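Pop-up toaster

A pop-up toaster is a small benchtop appliance that browns sliced bread between heated elements, then lifts it back up when the time's done. I look after this entry on the Gasthorpe kitchen wiki, and I'll admit I'm fond of the things (I've owned 4 over the years and still miss the first one).

Most households go for the two-slot kind. You drop the bread in, push the lever down, and a carriage inside lowers the slices between the elements. The browning dial is really a timer on a lot of cheaper models, so a 3 on one toaster can be a 4 on another — my mate Uriel Escobedo swears by 3 for white bread and I reckon that's barely warm!

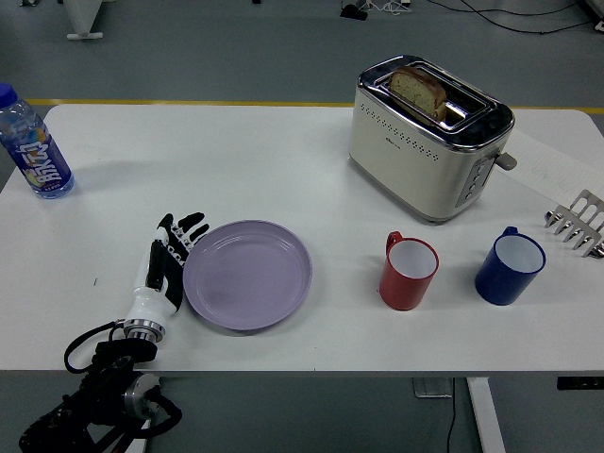 Two-slot toaster in cream white with a chrome top, a slice of bread raised in the slot. Mugs and a lavender plate on the same table.

Some toasters hold the slice in a wire rack or cage, which keeps it upright and stops thin bread flopping against the elements. Others come with a separate rack that sits over the slots for warming rolls and croissants. Handy, though I only ever used mine at Christmas.

Crumbs are the main bother. Unplug it, let it cool right down, slide out the tray if there is one, and give it a tap over the sink. Never go poking about in there with a knife, please. Xóchitl Orozco added a good bit on fruit loaf to the talk page: the sultanas scorch well before the bread colours, so turn it down a notch and stay nearby.

Crumpets are thicker than sliced bread and usually want two goes.

See also: Toast rack, Sandwich press, Crumpet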